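Water-based poly over an old oil finish on a kitchen table?

Posted in Furniture and Finishing
Asked by tablesaw_widow, April

I have a light wood kitchen table that I bought used from a secondhand place in Petley. The seller said the top was finished with an oil, but he didn't know which one or how long ago. It gets used for three meals a day plus homework, and water glasses are leaving rings. The rings fade after a day or so but they keep coming back.

I would like to put something tougher on it. I already have most of a can of Bamex water-based polyurethane in satin left over from a bookcase. My questions are whether it will stick to the old oil, whether I have to strip the whole top first, and whether it is going to change the color. I like how pale the table is and I don't want it to go orange. The legs are painted and I am leaving those alone.

I have a random orbit sander and a garage that stays near 60 degrees this time of year. I can go without the table for a week but not much longer than that.

3 replies

Brekke_Shop
Member, 600 posts

Water-based poly will go over an old oil finish if the oil is fully cured and the surface is clean. The trouble with a used table is that you don't know what else has been put on it. Furniture polish, paste wax and silicone sprays all cause problems. If there is wax in the grain, the poly will bead up or peel off in sheets a few months later.

Do a test first. Put a few drops of water on the top in a spot you can live with, like near one end. If they bead up and sit there for ten minutes, there is still wax or a film of some kind on it. If they soak in and darken the wood, the oil is mostly worn out and you are close to bare wood already. From the rings you describe I would guess the second one.

Either way I would clean it and sand it. What I do:

Wipe the whole top with mineral spirits on a clean white rag. Change rags when they get dirty. Keep going until a fresh rag comes away clean. Let it dry overnight with the garage door cracked. Lay the used rags out flat outside until they are stiff before you throw them away.

Sand with the grain, 120 then 150 then 180. Don't go finer than that under a water-based finish. If the top is veneer, skip the 120 and go easy near the edges, where it is easiest to burn through. Look at the end of the top to find out which one you have. If the grain lines carry over from the face to the end, it is probably solid.

Put on one thin coat of dewaxed shellac, the clear kind. It sticks to oil and poly sticks to it. It will warm the color slightly. If you want no color change at all you can leave it out, but then I would do a test patch on the underside and let it sit for several days before committing.

Then three coats of poly, scuffing with 320 between coats. Your can should say how long to wait. At 60 degrees I would add a couple of hours to whatever it says. If you can get the garage up to 70 with a space heater, it will level better. Turn the heater off while you are brushing.

As for color, water-based poly goes on milky and dries clear. It won't turn orange the way oil-based does. The wood itself can still darken some over the years from sunlight, and no finish will stop that completely.

You can put plates on it after a couple of days, but don't leave anything wet on it or put a tablecloth down for at least two weeks.

kovov_lane

just re-oil it. takes 20 min and you can fix it any time. poly on a kitchen table always looks like plastic to me and when it scratches you have to redo the whole top

mapleandnails
Member, 16 posts

I did close to what Brekke_Shop says, except I left out the shellac because I wanted to keep the color as light as I could. Mine had tung oil on it from the previous owner. No peeling so far and it has been through one winter.

Two things I would add. Stir the can, don't shake it, or you will be picking bubbles out of the first coat. And if the can has been open for a while, pour it through a paint strainer. Mine had dried bits from the rim in it and I had to sand out a whole coat.

Satin was the right choice for us. There is a little sheen when light hits it but you can still see the grain fine.

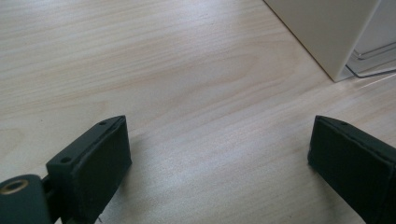

Pale top with a soft sheen, grain still showing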